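Laundry Day, Shelf by Shelf

The great T-shirt sort-out has been going since February, so let's get going! For anyone new, I've been working my way through every tee I own, washing, folding and deciding what stays. Karlijn Meijer got me into it after she did her own closet (she's ruthless, I'm not), and I've been boring everybody with it ever since.

The rule I gave myself was simple. White shirts first, then the grays, then the printed ones from old jobs and races that I can't seem to part with. I own far too many whites. They all look alike in the drawer and then you spread one out in good light and go — oh. So that's where you've been hiding that mark.
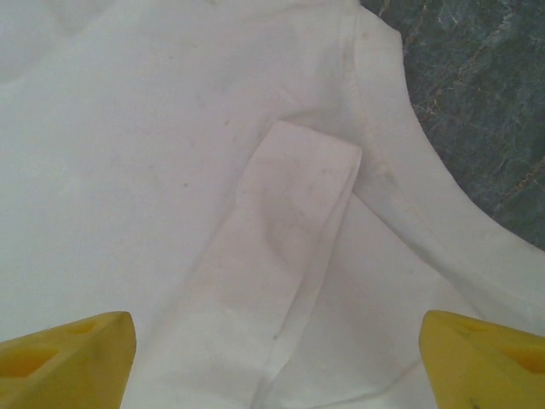 White cotton tee on the green marble, partway down the folded strip there's a faint pinkish-gray patch.

I love how white cotton looks against that dark green with the tan veins running through it, and it's a great surface for checking shirts because any edge stands out right away. The hem band has a few little grayish smudges on it too, so this one went on the "try again" pile with a dab of dish soap and an overnight soak. If it comes out, great. If not, it gets to be a painting shirt, and I have plenty of walls left to paint!

A couple of people asked how I fold. I lay the shirt flat, smooth it with my palms from the middle out, bring the sides in, tuck the sleeves back, then fold up from the bottom in thirds. Ruwan Seneviratne swears by rolling and his drawer does look wonderful, but mine come undone by the second morning and I end up with a nest.

Next up are the grays, and after those the box from Vadorora that's been sitting in the hall for 5 months. If you have a good trick for collar marks, leave it in the comments — I've tried baking soda and I wasn't impressed.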